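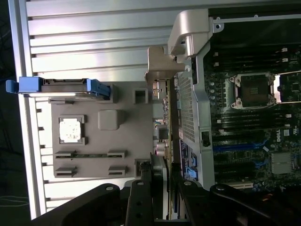

Workshop tips: getting your arm software to behave around PC parts

I've been writing planning code for the Sunorero bench since August, and most of what I know I learned by getting it wrong. Steal whatever you like.

1. Plan to a hover point first. Mine sits well above the socket -- the planner gets all its big swings done up there, and then a slow straight-line move takes over.

2. Name your frames after the part. "ram_slot_a" beats "target_7" every time you open a log at night.

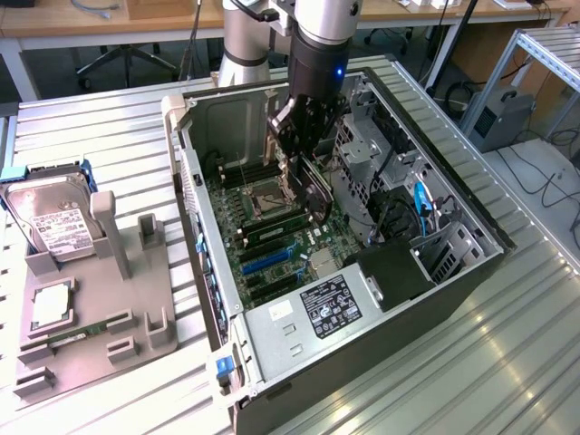
3. Keep the fixture in its own file. We had the tray positions pasted into 11 scripts (yes, really!) and one nudge of the tray broke them all.

4. Put both arms in the collision model, even if only one is moving. A parked arm is still a big lump of metal.

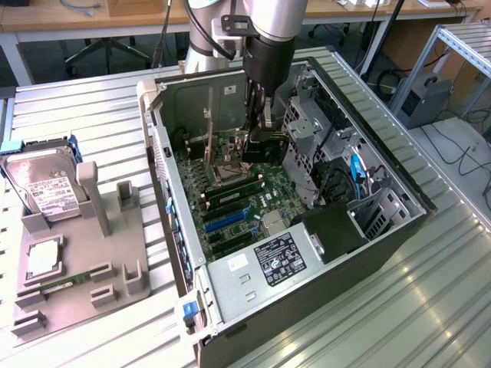

Fatos Živković wrote in to say that tip 4 slows planning way down at Wolde, and that swapping the detailed meshes for plain capsules fixed it. I tried it and I'm a convert!

5. Detect the socket from the wrist camera, but fit the outline of the retention frame and leave the contacts alone. Shiny bits move around with the light. Average a few looks if the numbers jump.
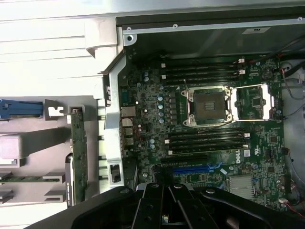

Do I need to recalibrate the wrist camera every day?
Once a week is plenty for me, plus any time the mount gets bumped. I save each result with the date so I can roll back.

6. Log the gripper width with every grasp. Cheap to do, and I use it constantly.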